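Notes, slot 2: do standing desks pay off?

Open with the Gevside brochure. It promises 29 percent more output. Ask the room: output of what? Pause.

Konrad Ammann will say his team loves theirs. Fine. Loving a desk isn't a result. He had 15 people and no comparison group.

Price: 900 each at Turkard, before the mat. Say it slowly.

Skip the posture slide if short on time.
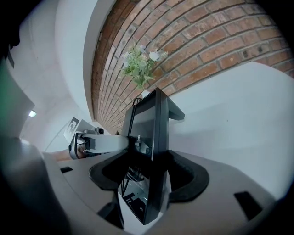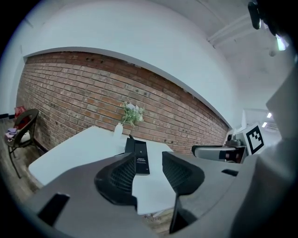

Back to money. Would a walk at lunch do the same? I suspect so, and I can't prove it either. Admit that before Damian asks.

Questions.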